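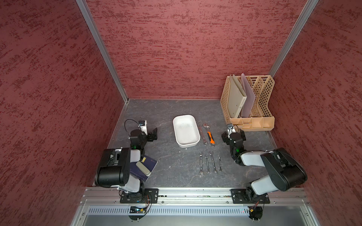 Pre-show walkthrough, Plelo screening room
Film: Murnora (sci-fi feature, 18th April)
Checked by: Souad Zaki

1. Exits and aisles
Both exit doors open fully, signs lit. Aisle lights all working, and they look gorgeous now that the new strips are in!
Comment: row 8 has a loose armrest on the left side. Taped for tonight, Said Ashour has the part on order.

2. Seating
Limit is 300, and we sold every one (what a turnout for a Brahim Abdelaziz picture!). Wheelchair spaces kept clear.
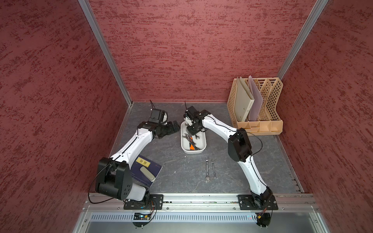 Comment: please keep the press bags out of those spaces too. They crept in at the March preview.

3. Projection booth
Extinguisher tag in date. Vent fan running, cables taped flat. Masaru Nakajima ran the first reel of trailers and the picture is so crisp, I stayed for all of them.

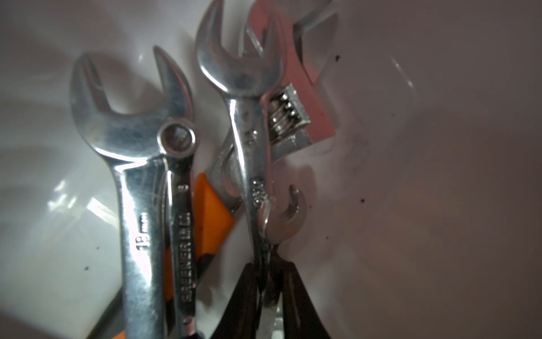 Comment: the booth door sticks a little when the fan is on. Pull hard.

4. Sound
Checked from the front row and the back. The drone chase is LOUD and I love it, but keep the level where it's marked.
Comment: loud-scene notice is up at the box office.

5. Stage for the Q&A
Steps firm, edge tape bright, handrail tight.

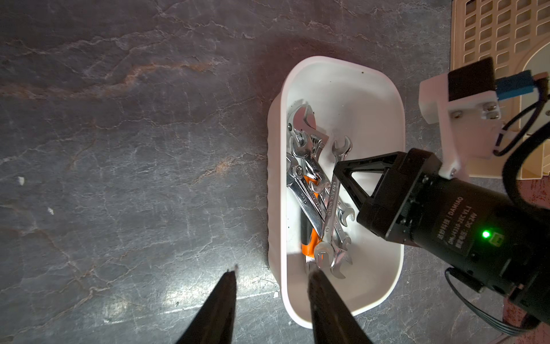 Comment: Rodrigo Cordeiro likes to pace when he talks about directing, so the mic cable goes behind the chairs. 40 minutes for questions, then house lights up full.

Result: pass, armrest still open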